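Idle hour

The idle hour is a fixed period in the working day during which a self-employed person, or anyone else who works from home, agrees to produce nothing. It differs from the lunch break, in which food is at least consumed, and from the vacation, which requires planning. Those who keep one usually place it in the early afternoon, when little was going to get done anyway.

Origins

The term is generally traced to Clanby, a town of 2,000 people with a surprising number of freelance bookkeepers. A newsletter called the Flolar first printed it one January, under a notice asking readers to stop phoning each other about invoices between two and three. Complaints followed, most of them received between two and three.
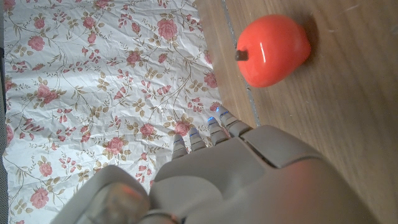

Practice varies by household. The Clanby rule allows 60 minutes, with no screens, no laundry and no "quick" emails. Snacks are permitted if they need no preparation, and a shiny red-orange apple left within reach on a wooden table, like the apple-shaped one in the photo, meets the standard whether or not it is ever eaten. Stricter keepers hold that choosing the apple is itself a task and should be finished by noon.

Variants

The Dufour method splits the period into 8 short rests spread across the day. Critics point out that this closely resembles ordinary procrastination, and supporters have promised to respond when they get to it. In Zesberg, a coworking space introduced a shared idle hour and dropped it after seven weeks, when members began booking it for meetings.

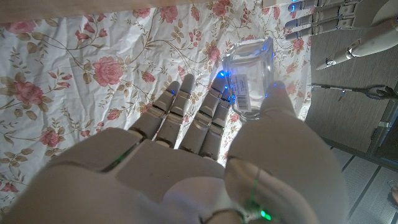

Does napping count as an idle hour?

Most keepers accept a nap, provided it was not scheduled. The Clanby rule says only that a person who wakes up late may not make up the time by working through dinner.

Reception

Clients have been slow to warm to the custom. Several Clanby bookkeepers now list the hour on their calendars as "external review," and report far fewer objections.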